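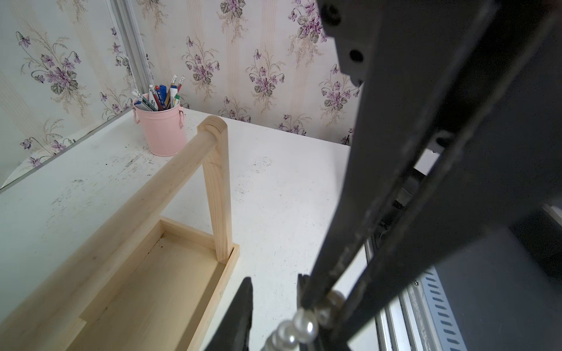 Trimitus finger set, 10 months on

Fitted in December, 722 hours on the counter. The fingers swap with two screws per side – easy enough, but the manual skips re-zeroing, so do that before the first grip.
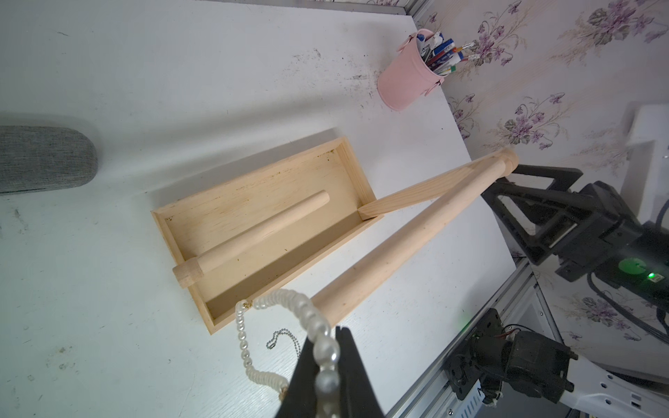

Grip on small, slick items is the reason to buy these. We check ours after each service with awkward stock, and a strand of pearl beads held between the fingertips is a fair test. Pads cost extra. Four stars.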